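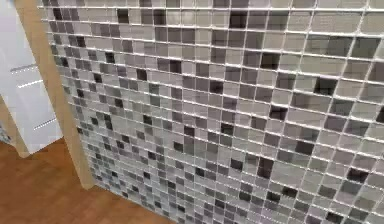 Wultura, February 3, 2022

Kestonen Simulation Station
Set-up Guide for Demonstrators
Section 4: Preparing the open day demonstration

4.1 Before you start

This section covers the simulated kitchen task shown to visitors at the Degefa open day. It applies to the Filtavik viewer running on the demonstration bench. For the physical arm, see Section 6.

The rendered room includes a mosaic tile wall in mixed greys with white grout, a wooden floor, and a white panel with three grey horizontal bars. These surfaces are used in 4.3 to check the view before the arm is enabled.

CAUTION: Do not connect the physical arm controller while the viewer is in demonstration mode. Commands from the visitor joystick are passed to every controller on the bench network.

4.2 Starting the viewer

1. Switch on the bench computer and wait for the login prompt.
2. Log in with the demonstrator account. The visitor account cannot load rooms.
3. Open the Filtavik viewer and select Load Room.
4. Enter room number 236 and press Enter.
5. Enter 1094 in the Seed field. Other values change the starting position of objects and will not match the visitor handout.
6. Select Hold. The room is rendered with the physics paused.

Note: The first load after a restart is slower than later ones. Do not press Enter a second time.

4.3 Checking the view

1. Select Wrist View.
2. Turn the view until the tile wall meets the wooden floor on a diagonal.
3. Check that the grout lines are continuous from the top of the display to the floor line. Soft edges are normal at the default render setting.
4. Find the pale wooden trim between the tiles and the white panel. If the trim is missing, the room has loaded with reduced geometry. Close the viewer and repeat 4.2 from step 3.
5. Select Store View.

Note: Small tiles seen at a steep angle may shimmer when the view moves. To reduce this, set Texture Filter to High. Leave the colour settings unchanged.

4.4 Running the demonstration

1. Set the step limit to 1000.
2. Set Joystick Speed to Low.
3. Select Release. Physics starts and the joystick becomes active.
4. Hand the joystick to the visitor.
5. When the step limit is reached, take back the joystick and select Reset.

CAUTION: Reset returns the arm to its start position without a confirmation message. Save any recording first.

4.5 Error 21

Error 21 means that the stored view does not belong to the loaded room. Clear the stored view, then repeat 4.3. If the error returns, restart the bench computer.

4.6 Shutting down

1. Select Hold, then Close Room.
2. Unplug the joystick.
3. Log out of the demonstrator account before leaving the bench.

Continue to Section 5 for export of visitor recordings.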